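Blackwood Open Workshop

The Blackwood Open Workshop is an annual public demonstration of small-scale manipulation robotics held at the Blackwood site of Divia, a developer of low-cost robotic arms and control software. The event takes place on a Saturday in February and is open to the public without booking from 10 am to 4 pm. It is best known for its bench demonstrations of cloth handling, in which paired tabletop arms grasp, move and fold pieces of fabric.

Background

Divia began admitting visitors to its test area at the request of local secondary schools, whose robotics classes used the company's older single-arm kits. The first open day was organised by Gregor Buchanan, then head of the test group, and consisted of one arm sorting blocks and a short talk. Attendance was 343. The program was extended the following year to include two-arm work, and responsibility for the demonstrations passed to Eliécer Quispe, who has directed them since. The highest recorded attendance is 1541, after which entry to the bench area was limited to groups admitted at set intervals.

Venue and layout

The workshop occupies the ground floor of the Blackwood building. Benches are arranged along a single corridor, with talks given in an adjoining room. Each bench carries a self-contained cell with its own power supply and control computer. Cells are walled at the back and sides to provide a plain, consistent background and to keep fabric within reach of the arms. Visitors stand at the open side, behind a floor line set 600 mm from the bench edge.

Cloth-handling demonstration

The principal demonstration uses the Billuvari cell, a two-arm arrangement in which the arms are mounted at the front corners of a white work surface and reach inward. Fabric is used because it has no fixed shape. A rigid block can be described by its position and orientation, whereas a cloth may lie flat, bunched or partly under itself, and each state calls for a different grasp. 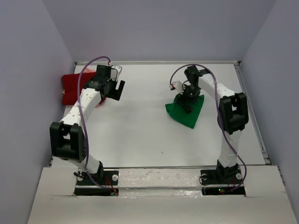 Two-arm cell during cloth handling, with a red cloth at left and a green cloth at right.

A session normally has two parts. In the first, an operator guides the arms by means of a pair of hand-held leader arms, and the joint positions are recorded. In the second, the cell runs under a policy trained on recordings of this kind. The policy shown at the most recent event was trained on 400 recorded episodes. Operators are instructed not to intervene during a run unless a cable or servo is at risk, and incomplete folds are left in place for visitors to inspect before the cloths are reset by hand.

Common faults are explained as part of the commentary. A gripper may close above the fabric and lift nothing, or it may take up two layers where one was intended. Pressing too hard on the work surface can trip the servo overload limit – the arm then goes slack and must be supported while it is restarted. Cable slack at the wrist is also discussed, as a loop that is too short restricts rotation and one that is too long can drag across the fabric.

Software

The cells run Tiltier, a control package maintained by Divia. Tiltier records joint angles and gripper commands, replays stored episodes and carries out the calibration routine performed before each session. In calibration, every joint is driven to a known position and the offset is saved. The routine is repeated at midday, when the demonstrations pause.

Talks and school program

Two talks are given, one on servo selection and maintenance and one on collecting training data. Students from participating schools may operate the leader arms in the final hour under supervision. Teachers receive a parts list and wiring notes for a single-arm kit, though the two-arm cell is not offered in kit form.

See also

Bimanual manipulation
Deformable object handling
Teleoperation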